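収録範囲は2018年12月31日までの公演です。それより後の公演は、このリポジトリには入れていません。

# Bralumcombe セットリスト集

ライブハウス Bralumcombe で行われた公演について、出演者、演奏曲、曲順、録音の有無をまとめたCSVデータです。公演は197件、演奏された曲の記録は3,000行あります。音源そのものは含みません。

編集は Mitiku Woldegiorgis、録音テープとの照合は Tolera Seyoum が担当しました。

## 経緯

もとになったのは、Bralumcombe の音響卓の横に置かれていたノートです。その日の担当者が出演順と曲名を書き、余白に返しの音量やマイクの本数をメモしていました。曲名は略称が多く、担当者によって書き方も違います。「速いやつ」「新曲(たぶん)」としか書かれていない行もありました。

Tolera Seyoum は長くこの店で音響を担当していて、ノートの後半の大部分は本人の字です。手元に録音のある公演についてはテープを聴き直し、曲順と曲名を確かめました。録音のない公演は、ノートのほかに、バンド側に残っていた手書きのセットリスト、当日の告知チラシ、客が撮った曲目表の写真を突き合わせています。

最初は Hellow の演奏記録だけを作るつもりでした。Hellow は同じ曲を公演ごとに違う題で紹介する癖があり、どれが同じ曲なのかを整理する表が必要だったためです。対バンの記録も一緒に打ち込んでいるうちに、店全体の記録になりました。そのため、Hellow の行はほかの出演者より備考が詳しくなっています。

## ファイル構成

```
setlists/
 shows.csv 公演ごとの記録
 songs.csv 曲ごとの記録
 artists.csv 出演者の表記一覧
 aliases.csv 曲名の別名対応表
docs/
 notation.md ノートで使われている略号
 changes.md 変更履歴
scripts/
 check.py 整合性の確認用
```

文字コードはUTF-8(BOMなし)、改行はLF、区切りはカンマです。曲名にカンマが含まれる場合は二重引用符で囲んであります。表計算ソフトで直接開くと、数字だけの曲名が数値に変換されたり、先頭のゼロが消えたりします。編集するときはすべての列を文字列として読み込んでください。

## 列の説明

### shows.csv

| 列名 | 内容 | 空欄 |
|---|---|---|
| show_id | 公演の識別子 | 不可 |
| date | 公演日(YYYY-MM-DD) | 不可 |
| title | 企画名。チラシの表記に従う | 可 |
| source | 主な典拠 | 不可 |
| recorded | 録音の有無 | 不可 |
| engineer | 音響担当者のイニシャル | 可 |
| remarks | 備考 | 可 |

`date` は開場した日です。日付をまたいだ公演でも、演奏時刻によって分けることはしていません。

`recorded` は `yes`、`no`、`partial` のいずれかです。`partial` は、テープの途中で切れているもの、片方のチャンネルしか残っていないもの、一部の出演者だけが録られているものをまとめて指します。どれに当たるかは `remarks` に書いてあります。

### songs.csv

こちらは12列あります。

| 列名 | 内容 | 空欄 |
|---|---|---|
| row_id | 行の識別子 | 不可 |
| show_id | shows.csv に対応 | 不可 |
| artist_id | artists.csv に対応 | 不可 |
| slot | 出演順 | 不可 |
| position | 出演者ごとの曲順 | 不可 |
| title_raw | 典拠に書かれたままの曲名 | 可 |
| title_norm | 統一した曲名 | 可 |
| cover_of | カバーの場合の原曲の演者 | 可 |
| encore | アンコールかどうか | 不可 |
| complete | 最後まで演奏されたか | 可 |
| confidence | 確度 | 不可 |
| remarks | 備考 | 可 |

`title_raw` は誤字も含めてそのまま写しています。読めない字は「■」で置き換えました。`title_norm` は、音源になっている曲なら盤の表記、なっていない曲ならバンド自身の表記に合わせています。どちらもない場合は空欄です。検索には `title_norm` を使い、空欄のときに `title_raw` を見るのがよいと思います。

`complete` が空欄の行は、録音がないので判断できなかったものです。弦が切れて中断した曲をあとで最初からやり直した場合は、別々の行にしています。

## 確度の付け方

`confidence` は次の3段階です。

- `high`:録音で確認した
- `mid`:独立した複数の典拠が一致している
- `low`:典拠がひとつだけ、または典拠どうしが食い違う

ノートとバンド側のセットリストが一致していても、片方がもう片方を写したものとわかっている場合は `low` にしました。紙のセットリストは演奏前に書かれるもので、本番で曲が飛んだり入れ替わったりしたことは反映されません。録音と比べられた公演では、後半の曲順が紙と違っていることがよくありました。

Lasinano については、バンドが紙のセットリストを作らず、その場で合図を出して曲を決めていたため、録音のない公演の記録はほとんどが `low` です。欠けている曲もあると思います。Lasinano の演奏回数をこのデータから数えることは勧めません。

## 曲名の統一

同じ曲かどうかの判断は、次の順で行いました。

1. 録音が両方にあれば、聴いて決める
2. メンバーに確認できれば、その答えに従う
3. どちらもできなければ、別の曲として残す

迷ったら統合しない、という方針です。そのため、実際には同じ曲が `title_norm` で別々になっている可能性があります。逆に、違う曲をひとつにまとめてしまった例を見つけた場合は、優先して直しますので知らせてください。

仮題がそのまま正式な題になった曲、歌詞だけが差し替えられた曲、前奏が独立して別の曲になったものは `aliases.csv` に関係を書いてあります。`relation` 列の値は `same`、`earlier`、`part_of` のどれかです。歌詞の差し替えは `earlier` に入れました。これは Mitiku の判断で、Tolera は `same` でよいという意見でした。使う目的によって読み替えてください。

メドレーは構成曲ごとに行を分け、`position` に枝番を付けています。即興の部分は曲として数えず、前の曲の `remarks` に「後半に長い即興」のように書きました。即興だけで出番が終わった公演では、`title_raw` を空欄にした行をひとつ置いています。
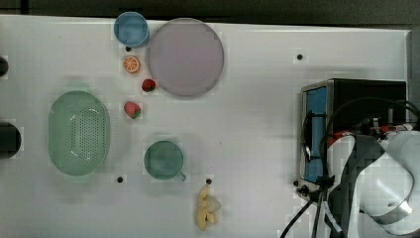

*白いテーブルに水色のカップと、淡いラベンダーピンクの大きな丸い皿。*

## 出演者の表記

出演者名は `artists.csv` の `name` 列に統一し、チラシやノートに見られる別表記を `variants` 列にセミコロン区切りで入れています。大文字と小文字の違いだけのものは別表記に数えていません。

改名したバンドは、メンバーが続いていても改名の前後で別の `artist_id` にしました。`successor_of` 列でたどれます。ソロ名義とバンド名義も分けています。一夜限りの組み合わせには専用の識別子を作り、名前のない組み合わせにはチラシに書かれた紹介文を入れました。

Gashaw は、初期のチラシでは独奏者の名義で、3月の公演から編成が増えてバンド名になっています。この境目はノートだけではわからず、録音で確かめました。前後で曲の重なりが多いので、まとめて集計したい場合は `successor_of` を使って結合してください。

個人の本名は、本人が出演名として使っている場合を除いて載せていません。飛び入りの出演者は、舞台上で名前が紹介されていれば出演名を書き、そうでなければ「飛び入り」とだけ書いています。

## 整合性の確認

編集したあとは、リポジトリの最上位で次を実行してください。

```
python scripts/check.py setlists/
```

確認するのは、識別子の重複、ファイル間の対応漏れ、日付の形式、`position` の抜け、決められた値以外の混入です。外部のライブラリは使っていません。`position` の抜けは警告として表示されますが、ノートのページが破れていて本当に曲が抜けている場合もあるので、警告が残っていても構いません。その場合は `remarks` に「ノート欠損」と入れてください。

スクリプトは曲名の正しさまでは見ません。`title_norm` を新しく足すときは、似た表記がないか `aliases.csv` を先に検索してください。全角と半角の違いで重複することがいちばん多いです。

## わかっている問題

- ノートが一冊見つかっていません。その期間の公演はチラシと録音だけで復元したため、前座の記録が薄くなっています。
- 告知チラシにあって、実際には行われなかった公演が混じっている可能性があります。録音もノートもない公演は `source` が `flyer` なので、除外したい場合はこの値で絞れます。
- アンコールの扱いが担当者によって違います。客の声で出てきた場合だけ印を付けた人と、照明が一度落ちればすべて印を付けた人がいます。録音のある公演では前者に揃えました。
- DJの出番は、曲の記録がないので `songs.csv` に入っていません。出演した事実だけ `shows.csv` の `remarks` にあります。
- `engineer` のイニシャルが同じ人がふたりいます。区別が必要な分析には向きません。
- 雨漏りの染みで読めないページがあります。復元できた分には `remarks` に「染み」とあります。

## 想定している使い方

曲がいつ頃から演奏され、いつ外れたかを調べる、対バンの組み合わせを見る、未発表曲の手がかりを探す、といった使い方を考えて作りました。自分のバンドの記録を確かめるために使ってもらうのも歓迎です。

動員や人気の指標にはなりません。客数は記録していませんし、出演回数は店の都合やバンドの住んでいる場所にも左右されます。曲数の少ない出番は、持ち時間が短かった場合と機材の故障で切り上げた場合の両方があり、`remarks` に何も書かれていなければ区別できません。

録音の貸し出しや複製はしていません。テープの権利は各バンドにあり、こちらから渡すことはできないので、聴きたい場合は直接バンドに問い合わせてください。`recorded` が `yes` になっていても、状態がよいとは限りません。

## 訂正の送り方

誤りを見つけたら、イシューを立ててください。次のことがわかると助かります。

- `show_id` と `row_id`
- 正しい内容
- そう判断した根拠(録音、写真、当日のメモ、記憶など)

記憶だけでも受け付けますが、ほかの典拠と食い違うときは値を変えずに `remarks` に併記します。出演者本人からの訂正は、録音と矛盾しないかぎりそのまま反映します。本人の希望による出演名の削除にも応じます。その場合は行を消さず、`artist_id` を `withheld` に置き換えます。

プルリクエストは、一件につきひとつの公演だけにしてください。複数の公演をまとめて直したものは、テープとの照合に時間がかかって止まりがちです。照合は Tolera がひとりでやっているので、返事まで間があくことがあります。

## ライセンスと表記

CSVファイルと文書は CC BY 4.0、`scripts/` 以下は MIT ライセンスです。利用するときは「Bralumcombe セットリスト集(Mitiku Woldegiorgis、Tolera Seyoum 編)」と表記してください。紙の冊子などで全部を書く余白がなければ、題名だけでも構いません。

チラシの図版とノートの複写は収録しておらず、このライセンスの対象にもなりません。

## 変更履歴について

細かい変更は `docs/changes.md` にあります。識別子は一度付けたら変えず、削除した行の番号も使い回しません。以前の版で `title` 列がふたつのファイルで違う意味を持っていたのを、`songs.csv` の側だけ `title_raw` と `title_norm` に分けました。古い版を読み込むスクリプトをお持ちの方は、列名の変更だけ対応すれば動くはずです。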